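October 2021, notebook, cable task

OK, picking this up where I left off before the move. Grethe wants the coiling recordings relabeled before we train anything else on them, and after going through the first batch I agree with her, annoyingly.

Quick recap for whoever reads this (hi Þórarinn): we have 18 takes of people coiling network cable by hand, recorded from head height, in ordinary rooms with ordinary furniture. The old labels split each take into "grab," "wind," "finish." That was fine for Aturar, where every object was a box or a cup. With cable it falls apart, because winding isn't one thing! You wind a bit, you stop and square up the loops, you pull in some slack, you wind again. The policy trained on the old labels just kept turning its wrist forever. I watched it do that for most of a morning and laughed more than I should have.

So the new scheme has 4 phases - pull, lay, dress, hold. "Dress" is the one I fought for. It covers every moment where the hands are tidying the ring and no new cable is going on. Grethe thinks it's too fuzzy to label consistently. We'll see, I have both of us doing the same takes blind and then we compare. 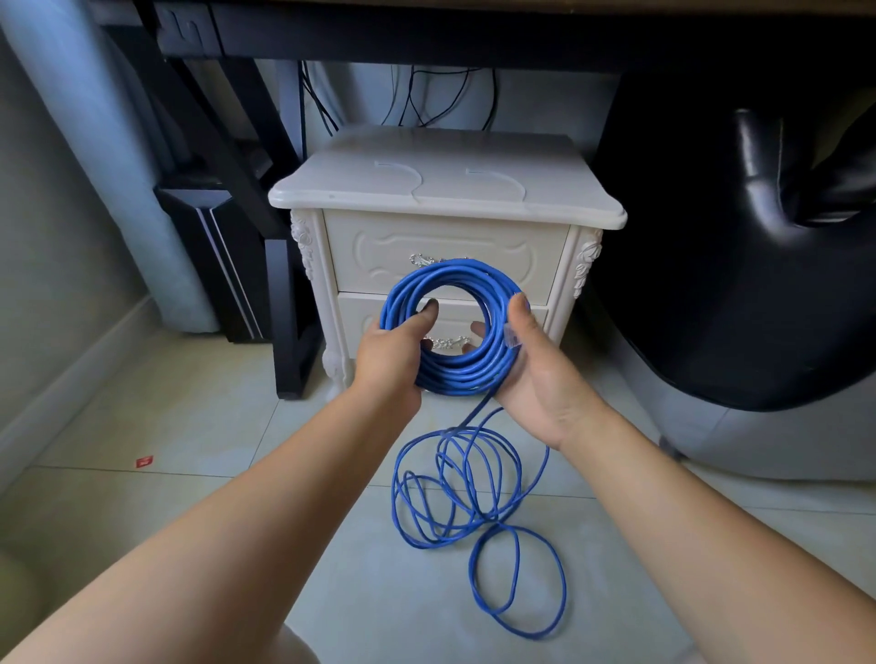
Anyway, the comparison. I've done 16 of the takes and she's done the same ones. We agree nicely on pull and on hold. Lay versus dress is where we drift, and nearly always at the boundary, with me calling dress a little earlier than she does. I think I'm reacting to the fingers closing over the loops and she's waiting for the feeding to stop. Her rule is easier to write down, so I'm switching to hers. (Grumble.)

Frame count for the longest take is 1868, which broke the Inisden viewer again. It loads, then you scrub backward and it hangs. Workaround is to cut the take in two before importing. Don't forget to fix the timestamps on the second half, I forgot and lost an hour.

Other thing I noticed while labeling: the slack on the floor matters a lot more than I figured. My hunch is that a tangled tail makes people pull in short tugs, and a clean one lets them pull long. If that holds up, we should give the policy a crop of the floor as well as the hands. Right now it only gets the hands.

To do: relabel mine with Grethe's rule, ask Þórarinn if the floor crop is cheap to add, retrain on the small set first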